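2020-03-18
4 min read

Picking up where I left off on the sourdough business, and apologies in advance to whoever reads this after me, because I have had a lot of coffee and the oven is still cooling, so I have time to write.

The question for this round was whether the rye starter really does want a warmer spot than the wheat one, or whether we have all been repeating that to each other since August without ever checking it properly. Reynaldo Calimlim has been firmly on the warm side from the beginning (he keeps his jar on top of the water heater at home and swears by it), and I have been drifting over to the other camp, mostly from laziness, as my shelf is by the back door and I don't like moving jars.

So I split the rye starter into two jars last night, fed both from the same bowl so there could be no argument about flour, and put one on the shelf by the door and the other in the proofing cupboard. Same lids, same rubber bands at the starting line. The shelf sat at 18 degrees when I looked in this morning and the cupboard was a good deal warmer than that, though I am not going to write a number down for it, as the dial on the cupboard and the probe thermometer disagree with each other and I don't yet know which one is telling fibs. Must test the probe in ice water before the next round. I wrote that same sentence two entries ago, I see.

The cupboard jar had doubled and was already starting to sag by the time I came in. Very sour smell, a bit of nail polish to it, which I have always taken as a sign it has run through its food. The shelf jar was domed and full of little holes all the way up the glass, and it smelled lovely, like apples and wet hay. I stood there sniffing it for longer than I needed to.

I baked one loaf from each. 700 grams of flour per loaf, the Skiltau recipe with the seeds left out so they wouldn't muddy things, and I mixed both by hand since the Kettler mixer is still making that knocking noise at low speed. (If anybody has the hex key for the Kettler, please put it back in the blue tin! I have looked everywhere else.) The warm dough was slack and sticky from the start and I had to scrape it off my wrists. The shelf dough was easier to handle, but it took its sweet time in the tin and I very nearly gave up and went to lunch.

Into the oven together, warm loaf on the left, shelf loaf on the right, swapped halfway through so neither one got the hot corner the whole time. I pulled them both when the middle felt done. Next time I want to go a little longer, the bottoms were paler than I like.

Now, I know rye should rest a full day before cutting, and I have lectured other people on this very point, but I cut the heel off each. The warm loaf has a sharp, almost vinegary taste and a tight crumb with a gummy line near the bottom. The shelf loaf is milder and more open, and it has that malty thing I remember from the Astlow bread we were all trying to copy last year. Reynaldo tasted both without being told which was which and picked the shelf loaf, then went quiet, then said the warm one would be better tomorrow. He may well be right! Sour rye does settle down overnight. Both are wrapped in cloth on the top rack, please don't eat them until they have been tried again.

What I can't separate yet is warmth from ripeness. The cupboard jar was past its best when I used it, so perhaps all I have shown is that an overripe starter makes a grumpy loaf, and we knew that. The fair way to do it would be to catch each jar at its peak, even if that means mixing hours apart, and somebody would have to be here very early for the warm one - not me, ideally.

For the next round:
- cupboard jar fed late in the evening, shelf jar at lunchtime
- mix each when it domes, whatever the clock says
- probe in ice water FIRST
- ask at Ulow whether they still carry the coarse rye, we are on the last bag
- batch 17 labels are all used up, start a new sheet

One last thing on the wheat starter. It has been ignored all week, poor thing, and had a layer of gray liquid on top. I stirred it in, fed it twice, and it was bubbling again before I had finished washing up. I do admire it.
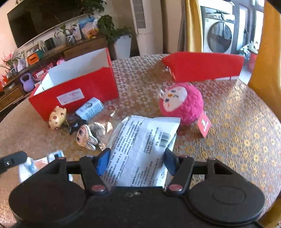

White packet with printed text and barcode.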